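ロボットシステム安全論　第6回講義ノート
「古い値を信じたロボット」グリッパ通信断の事例
担当　Ayanda Le Roux　　演習補助　Mbali Van Wyk
改訂　2022年8月14日

前回の残り
前回は保護停止と非常停止の違いまで進みました。停止カテゴリの表は途中で時間切れになったので、教科書の該当節を各自で読んでおいてください。今日の事例では、その表のどこにも当てはまらない「止まらなかった」ケースを扱います。個人的にはこの授業でいちばん好きな回です。派手な衝突も煙もないのに、ログを一行ずつたどると設計の穴がきれいに見えてくるんです！

1　作業の概要
場所はMatlala棟の共用キッチン。課題は「コーヒー豆の取り分け」です。容器から豆をつかみ、小さな器に移し、アームを待機姿勢に戻す。人間なら話しながらでもできる作業ですが、ロボットにとってはなかなか味わい深い相手です。豆は転がるし、滑るし、つかめた量が毎回違います。指の間に一粒だけ挟まって完全に閉じきらない、ということも普通に起こります。

構成は次のとおり。
アーム：多関節の協働型。速度上限は手先で毎秒300 mmに設定
グリッパ：平行開閉の電動式。アームとは別の通信線で接続
グリッパのドライバ：Sturus（研究室内で書いたもの）
動作の順序管理：Multeo（同上）
ログ収集：Calton（同上。時刻はすべてこの計算機の時計に合わせる）

大事なのは、アームとグリッパが別の通信線につながっているという一点です。片方が黙っても、もう片方は元気に動き続けます。ノートの余白に大きく書いておいてください。

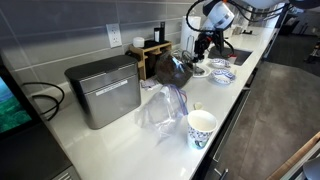 図1　作業台とアーム。グリッパはカウンター奥寄り、流しの手前側の上にある。

台の上には豆の袋、紙コップ、器、ジッパー付きの袋など、キッチンらしい物が並んでいます。実験用の治具だけを置いた台と違って、こういう環境では「通ってはいけない空間」がその日の物の置き方で変わります。リスクアセスメントの講義（第3回）で出てきた「合理的に予見可能な誤使用」を思い出してください。紙コップの位置が動くことは誤使用ですらなく、ただの日常です。

2　何が起きたか
7月の連続運転では、全部で651エピソードを記録しました。問題が見つかったのはそのうちの259番目です。以下、Caltonのログから時系列を整理します（数字は省き、順番だけ示します）。

(a) アームが容器の上に到着。Multeoが「閉じる」をSturusに送る
(b) グリッパが閉じ始め、Sturusが開度と把持フラグを返す。把持フラグは「あり」
(c) 手首が回転しながら上昇を開始
(d) グリッパからの応答が途絶える。Sturusのソケットは開いたまま
(e) Multeoが把持フラグを問い合わせる。Sturusは「あり」と返す
(f) アームが器の上へ移動。Multeoが「開く」を送る
(g) グリッパからの応答なし。Sturusは受付済みと返す
(h) アームは次の手順へ進み、閉じたままの指で下降を始める
(i) 指先が器の縁に触れ、アーム側の力検出で保護停止

けが人はなく、器も割れていません。監視していた学生は(h)のあたりで「開いていない」と気づき、手を非常停止ボタンに伸ばしたところでアームが先に止まりました。結果だけ見れば軽微です。でも、(d)から(i)までの間、システムの中では誰も異常を宣言していません。最後に止めてくれたのは、まったく別の目的で入っていた力検出でした。

ここで講義中によく出る質問が「(i)で止まったのだから安全機能は働いたのでは？」というものです。いい質問です！　たしかに保護停止は設計どおりに働きました。ただし、その機能が見ていたのは接触力で、通信の健全性は見ていません。接触しない経路を通っていたら、アームはそのまま次のエピソードに入っていたはずです。偶然に別の層が拾ってくれた失敗は、成功の記録に混ぜずに別の棚に置いてください。

3　直接の原因
まず疑ったのはソフトウェアですが、出発点は機械の側でした。グリッパの線は手首のまわりに余長を持たせて固定してありました。余長そのものは悪くありません。手首が回るのだから必要です。問題は固定点の位置で、手首を一方向に大きく回すと余長が使い切られ、コネクタに引っ張りの力がかかる配置になっていました。

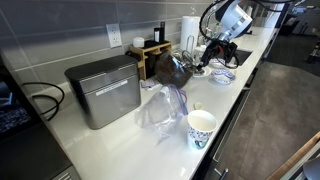

図2　下降姿勢のグリッパと、アームに沿って巻かれたケーブル。下にあるのは小さな受け皿。

ケーブルの取り回しは、静止した姿勢をひとつ見ても良し悪しを判断できません。図2のような姿勢で余裕があるように見えても、別の姿勢では足りないかもしれない。点検するなら、使う可動域の端から端まで、ゆっくり動かしながら見る。できれば二人で、一人は教示操作に専念し、もう一人は線だけを見る。Mbaliさんが演習でやってくれた方法が上手だったので紹介しておくと、固定点のすぐ外側に細いテープで目印をつけ、動作後に目印がずれていないかを見ます。ずれていれば、どこかで引かれています。道具はテープだけ。すばらしいですよね。

再現試験では、手首を問題の向きに回した状態でコネクタに触れると応答が切れ、戻すと復帰しました。完全な断線ではなく、姿勢に依存した接触不良です。故障の分類でいうと間欠故障（intermittent fault）にあたります。間欠故障の厄介さは、点検のために人が近づくころにはたいてい直っていることです。待機姿勢では線に余裕が戻るので、電源を入れて開閉を試せば何度でも合格してしまいます。

4　なぜ気づけなかったか
通信が切れるのは、まあ、切れます。ケーブルは消耗品です。講義で本当に見てほしいのは(e)と(g)の行です。

(e)について。Sturusの内部では、受信スレッドがグリッパの状態を読み、共有変数に書き込みます。問い合わせが来ると、その変数の中身を返す。よくある作りです。ところが変数には値だけがあり、いつ読んだ値かという情報がありませんでした。受信が止まれば、最後に読めた「把持あり」がいつまでも残ります。呼び出し側から見ると、新鮮な値も古い値もまったく同じ顔をしています。

(g)について。「受付済み」は「送信キューに入れた」という意味でした。Multeoの作者は「グリッパが受け取った」と読みました。どちらの解釈も単独では筋が通っています。インタフェース文書には「成功時に真を返す」とだけ書いてあり、何の成功かが書かれていなかった。第4回で扱ったインタフェースの曖昧さの、教科書に載せたいくらい見事な実例です。

では監視タイマは？　ありました。Sturusには無応答3000ミリ秒で異常とする監視が入っていたのです。ただし監視対象はソケットで、切断イベントが来ないかぎり生きているとみなす実装でした。さらに、開閉命令を送るたびにタイマがリセットされていました。つまり、相手が黙っていても、こちらが話しかけ続けていれば監視は満足してしまう。

黒板にも書きましたが、監視タイマをリセットしてよいのは、監視したい相手から新しい証拠が届いたときに限ります。自分の送信は証拠になりません。

5　作業の側から見た難しさ
ここで少し立ち止まって、豆という対象に戻りましょう。硬いブロックをつかむ作業であれば、開度を見るだけで把持の成否がかなり分かります。閉じきれば空振り、途中で止まれば把持。単純です。

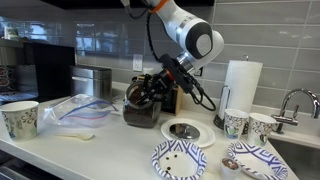
粒の集まりでは、そうはいきません。指を差し込む深さ、角度、粒の並びで閉じ具合が毎回変わり、たくさん取れたときも一粒だけ挟まったときも、開度の読みは似た範囲に入ります。しかも豆は上昇中に落ちることがあるので、閉じた瞬間の判定が、移動後も正しいとは限りません。把持フラグはもともと賞味期限の短い情報なのです。

その性質が今回の失敗を隠しました。器に豆が入らないエピソードは通常運転でもときどき発生し、「取りこぼし」として集計されていました。だから259番目も、保護停止がなければ取りこぼしの一件として処理された可能性が高い。実際、後から応答の途絶を条件にログを検索すると、止まらずに終わったエピソードにも短い途絶が見つかりました。いずれも手首が同じ向きに回っている区間です。

データを扱う人はここに二重線を引いてください。失敗ラベルが粗いと、性能の問題と安全の問題が同じ箱に入ります。「豆が入らなかった」という結果ひとつに、少なくとも次の経路があります。

つかめなかった
つかんだが途中で落とした
つかんだが開けなかった
開いたが位置がずれていた

三つめだけは、命令どおりに動いていない装置が人の手の届く空間にあるという意味を持ちます。性能の表に並べて平均をとる類のものではありません。

6　対策
実施した順に挙げます。

ケーブル：固定点を移し、コネクタの手前に張力を受けるクランプを追加。手首の使用範囲も関節の制限値として明示。

Sturus：状態に受信時刻を付け、古い値は「不明」として返すように変更。真か偽かの二値をやめたのがポイントです。「不明」を受け取った側は必ず自分で扱いを決めなければなりません。型で強制できるところは型で強制しましょう。

監視：タイマのリセット条件を、グリッパからの状態受信のみに変更。時間も見直し中です。アームが上限速度で動いていると、従来の値では気づくまでに手先が1メートル近く進みうる計算になります（電卓で確かめてください。かけ算一回です）。卓上の作業で、それは長すぎます。

Multeo：開閉命令のあと、開度の変化を確認するまで次の動作に進まない。確認できなければその場で停止し、自動では再開しない。

ログ：終了理由の欄に通信異常を追加し、取りこぼしと分離。

ひとつ、議論が割れた点を残しておきます。グリッパが「不明」になったとき、指は保持のままがよいか、開くほうがよいか。豆なら開いても散らかるだけですが、熱い飲み物の入ったコップなら開くのは論外です。逆に人の袖が挟まっているなら、開いてほしい。安全状態は装置の属性として一度決めれば終わりというものではなく、何を持っているかで変わります。現在の実装は保持＋アーム停止で、人が手動で開く手順を作業台の横に掲示しています。私はこれが最善だとまだ確信していません。反論を歓迎します！

7　復帰手順で気をつけること
対策後の試験で、小さな失敗をもうひとつやりました。通信が復帰した瞬間に、キューに残っていた古い「開く」が実行されたのです。アームは停止していたので実害はありませんが、監視者は指が動くとは思っていませんでした。復帰時にはキューを破棄し、現在の開度を読み直し、人の確認を経てから命令を受け付けること。停止より再開のほうが危ない場面は多く、事故報告を読むと保全作業や復旧作業の記述が本当によく出てきます。

課題（次回の演習までに）
配布したログの抜粋を読み、(d)の時点で異常を宣言できる条件を自分の言葉で書いてください。そのうえで、その条件が誤って成立してしまう正常な状況をひとつ探し、どう扱うかを述べること。図を描く人は状態遷移図で。A4一枚に収まれば形式は自由です。
提出先はMbaliさん。ログのファイルが開けない場合も、まずMbaliさんへ。

次回予告
共有空間での速度と分離距離の監視。今日のかけ算をもう一度使うので、計算した紙を持ってきてください。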